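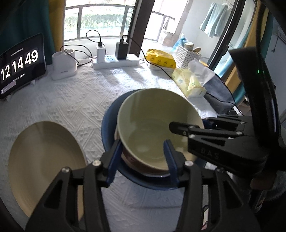 Bindusberg Civil Liberties Group
Minutes of the meeting held on 18/06/2023

Present: Adesuwa Ogundipe (chair), Hugo Vidal, Deepak Rawat, Pankaj Rawat
Minutes: Jitendra Sisodia
Apologies: none received

1. Minutes of the April meeting
Agreed with one correction. Under item 4, "the county" should read "the school district." Pankaj asked that the corrected copy go on the website.

2. School visitor sign-in system
The district now requires every adult entering a school building to scan a driver's license. The scanning is done by a contractor, Plisora. Deepak has read the contract, which runs to 70 pages with the attachments. His main points:

The license scan is kept for 33 months. The notice at the front desk says only that it is kept "as needed."

Staff can add a written note to any visitor's entry. There is no rule on what a note may say, and the visitor is not told that it exists.

A visitor can ask for a copy of the entry, but the notes are left out of the copy.

Hugo said the notes worried him more than the scan. A parent who argued with a coach last year could be flagged at every school in the district and never know why. Adesuwa said the district does have a duty to know who is in the building, and that any letter from us should say so plainly. Agreed.

Pankaj asked whether a paper log was still allowed for people with no license. Deepak could not find it in the contract. Two parents at the Kivonness school say they were turned away, but we have nothing in writing from them yet.

Action: Deepak to draft a letter to the superintendent asking for a set retention period, a written rule on notes, and a way for visitors to see and correct them. Draft to members before it goes out.
Action: Hugo to ask the two Kivonness parents for short statements.

3. Records request
Our request for the number of visitor entries carrying a note was answered in part. The district reports 179 such entries but withheld the breakdown by school, citing staff time. Jitendra thinks the refusal can be appealed. Adesuwa would like to try a phone call first – the records clerk has been helpful in the past. Left with Adesuwa until the next meeting.

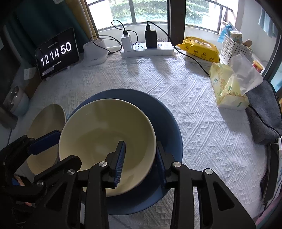
4. Public information evening
The Athanasiadis room is booked and there is no charge. Deepak will speak on the contract and Hugo will take questions. It was agreed to keep the talk short and leave most of the time for people to describe what happened to them at the front desk. Pankaj will see to the food. He wants it kept to one table with a white patterned cloth, and a wide cream bowl set on a big round blue plate for the salad. Jitendra asked that sign-up sheets stay optional, with first names accepted, given the topic.

Action: Pankaj to send out the notice. Jitendra to print the handout.

5. Membership and mailing list
Eleven people on the list have not opened an email in over a year. Hugo proposed writing to them once and then deleting their details. Adesuwa said we ought to have a retention rule of our own before asking the district for one. Agreed – Jitendra to write a one-page policy.

6. Other business
Pankaj reported that the library is looking at a new card system. No details so far. To go on the next agenda.

Meeting closed. Date of next meeting to be sent by email.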